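The Tablecloth Years

2025-04-19

I have been meaning to write about tablecloths for the longest time, and every time I sit down to do it I end up ironing one instead (or, let's be truthful, shaking crumbs off one and calling it done).

I grew up in Clitaton in a house where the table was never bare. There was a plain cloth for weekdays, a heavy white one for company, and a plastic one with lemons on it that came out whenever anybody got near glue. My mother changed them the way other people change the sheets, and I honestly thought every family did. Then I went off to my first apartment in Anholm and ate off a naked card table for two years, and something about supper just never felt like supper!

So when I moved back I started buying them. I found my favorite at the Prikberg flea market one September, at the bottom of a box of curtains, for 10 dollars. It was a blue stripe, soft as an old pillowcase, with a darned spot near one corner where somebody had taken real care. I still put that corner on my side so I can look at the stitches while my coffee cools.

Checks are what I reach for most, though. A red-and-white check forgives you. Spaghetti sauce, cherry pie, a little spilled wine, it takes them all in and goes on looking cheerful, and it makes a sandwich feel like a picnic.

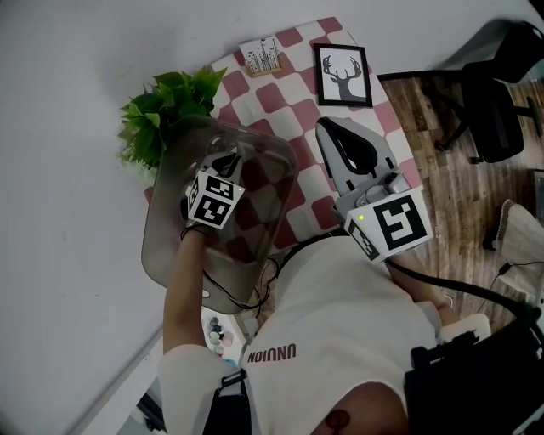 How I wash them

People ask me about this more than anything else, and my way is pretty lazy. I shake the cloth out the back door, dab the worst spots with dish soap, and let it sit while I do something more interesting. Then it goes into a cool wash by itself, because I once put a red one in with the good towels and we had pink towels until they wore out.

I hang mine on the line if the weather is nice. If it isn't, they go over the shower rod, and everybody has to wait for their bath.

The one I'm still looking for

There was a shop called Nkuna that used to sell a deep green check with a scalloped edge, and I passed it up because I thought I had plenty. I have thought about that green cloth at least 300 times. If you see one, square or oblong, stains and all, please write and tell me where!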